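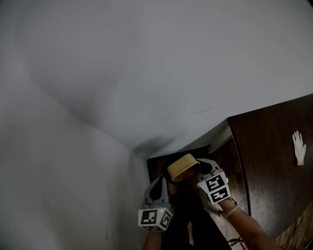 Hello all, and thank you to everyone who wrote back about limewash and distemper. I've read every reply at least twice and I'm now even keener than when I started! For those who missed the earlier posts, I'm doing up the back rooms at Tondgate, and I asked whether soft distemper was worth the bother on old plaster when you can buy a perfectly good tin of emulsion down the road. I think it is, and I'll try to say why. My ceiling is the sort of thing I mean: broad and white, with faint smudges and a few thin scuffed lines on it up near the top of the dark brown wooden cabinet, and a bit of light grey mottling on the wall alongside. In modern paint I'd be fretting about patching those marks and having the patch flash. With distemper you can brush the old coat down, wash it off and start fresh, and I find that a lovely thing about it.

I'm quoting the main points from the digest before I answer them, as the thread had got rather tangled.

> I'd want to know what is already up there before doing anything at all.
> If it's old distemper and you put limewash on top it will come away in
> sheets, and I speak as one who has swept it up. Wet finger test first.
> If it comes off chalky on your finger, it's distemper. If it doesn't,
> it could be limewash, or it could be emulsion over anything you like.
>
> I'd also question whether you want soft distemper in a room that gets
> used. It rubs off on your sleeve. We had it in the passage for 9 years
> and every coat in the house had a white shoulder. Casein is tougher,
> though you lose the easy washing off, and then the next person curses
> you.
>
> Last thing, what size are you using? The ready-made powder from
> Zandberg went lumpy on me both times. Perhaps it was old stock.

Right, the finger test. Done, in all the corners and along the chimney breast, and it isn't the same all over. The ceiling in the smaller room comes off chalky straight away, so that's old distemper, and quite a thick build-up of it too, going by the edge of a flake I lifted with a knife. The walls are a different matter. Two of them don't mark my finger at all. I tried a drop of vinegar on a scraping and got a decent fizz, so I'm fairly happy there's limewash under there, with something more modern only on the window side. If anyone has a better test than vinegar I'd love to hear it — I know chalk in distemper can fizz as well, so I was careful to do the finger test first.

On the white shoulders, yes, point taken, and it made me laugh out loud because the hall at my grandmother's was just the same. I'm not putting soft distemper on anything people brush against. Ceilings only, plus the frieze above the picture rail in the bigger room. The walls will get limewash where it's limewash already, and the window side will have to wait until I've worked out how to get the newer paint off without taking the plaster with it. I have a steamer on loan but I'm nervous of it on such soft stuff.

Now, size. I've mixed small batches two ways and I'm happy to share what I did, though please treat this as notes from a beginner and not as a recipe from someone who knows.

First batch was whiting soaked overnight in plain cold water, tipped in gently and left alone. It sinks by itself, and you pour off the clear water from the top in the morning. Then warm rabbit skin glue, well soaked and melted in a double pan, stirred in while the whiting was at room temperature. It came together like thick cream, and once it cooled it set to a loose jelly. I panicked a bit, but everyone in the old books says that's how it should be, and it brushed out beautifully. I used the wide flat brush from Isaksson, which holds a huge amount and hardly drips at all.

Second batch was the same but with more glue, as I'd worried about the dusting. Big mistake. It dried with a slight sheen in places and on the test board it started to curl at the corners within 4 days. Too strong a size pulls at whatever is under it. So weaker is better, and if it dusts a little on a ceiling, who's up there rubbing it?

As for the lumps in the Zandberg powder, I haven't used it so I can't say, but I did get lumps in my own when I was impatient and stirred the whiting too early. Leaving it to soak all night sorted that. I also push the finished mix through an old pair of tights stretched over the bucket, which takes out the last of the bits, and the odd bristle.

Colour! I've hardly said anything about colour and it's the part I enjoy most. A pinch of raw umber in the white takes the glare off without looking like a colour at all, and a tiny bit of black instead gives you something cooler that I think will suit the north side. It dries so much lighter than it looks in the bucket that you really must paint a scrap and dry it on the radiator before you decide. I've got a whole row of dried scraps along the windowsill now, with the amounts pencilled on the back, and I keep going in to look at them at different times of day. The one I liked best at breakfast looked quite pink by lamplight.

A few things I'd still like help with, if anyone has the patience:

How long do you leave a washed-off ceiling before the new coat? I'm reading everything from overnight to a fortnight.

Do you bother with a coat of weak size or clearcole on the bare plaster first? I did on the test patch and it went on far more evenly, but I didn't do a patch without, so I've nothing to compare it with.

Has anyone used the Trernari earth pigments in limewash? The card has 33 shades on it and not a word about which are safe with lime. I'd guess the ochres and umbers are fine and I'd be wary of the brighter blues, but I'd sooner ask than guess.

I'm hoping to do the small ceiling in November, if it stays mild enough to have the windows open and no frost at night. I'll post again once it's dry, lumps and all. And if any of you are passing Tondgate and would like some of the weaker mix to try, I've made far too much and it doesn't keep, so do shout.

All the best, and thanks again for such a useful thread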